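6/6/20
By the Workroom Desk

Feltar Round Table Review: Big, White and a Little Too Pleased With Itself

Feltar says its round work table will "change how you use a room." It is a table. I have had it in my spare room for 90 days, which is long enough to stop admiring it and start noticing what bugs me.

The price first. Mine came to $700 with delivery to Hikidthorpe, and the Feltar site calls that an entry point. My old desk cost $200 at a yard sale and held a monitor, a lamp and a sewing machine for years without anyone calling it a lifestyle. So I went in wanting to know where the other five hundred went.

Some of it went into the top. I'll give them that. It's flat, it doesn't flex when you lean on it, and coffee rings come up with a damp cloth if you catch them the same day. Leave one overnight and you'll be scrubbing. The "stain-proof" line on the box should be taken with plenty of salt, and blue ballpoint left a mark I can still find.

The other claim is that a round top gives you more usable room than a rectangle. I don't buy it. You can reach in any direction, sure, but a laptop and a notebook side by side never sit square to the edge, and a round table can't be pushed flat to a wall. Mine eats the middle of the room.

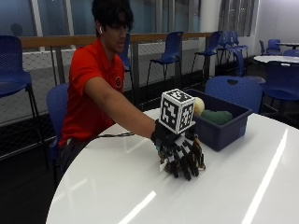 Plenty of reach across a white round top.

Glare is the thing I'd warn people about. A glossy white surface under a ceiling light is hard on the eyes by mid-afternoon. I ended up with a gray desk mat, and once you've covered the top you paid for, you do start to wonder.

Assembly took me 2 hours. The leaflet promises a good deal less. One of the leg bolts went in crooked the first time and the hex key supplied is soft enough to round off, so use your own. After a month there was a slight wobble. I tightened everything and it went away, then came back.

I also looked at the Tsikata, which has a matte top and costs less, but the sample in the store had a chipped edge and the salesperson didn't seem surprised. The Grunthorpe is heavier and plainer, and it was out of stock until September.

Would I buy the Feltar again? At full price, no. If it goes on sale and you have a room with space to walk all the way around it, it's a decent, sturdy top on so-so legs. Measure your doorway first. The top ships in one piece, and mine went in on its edge with the door off its hinges.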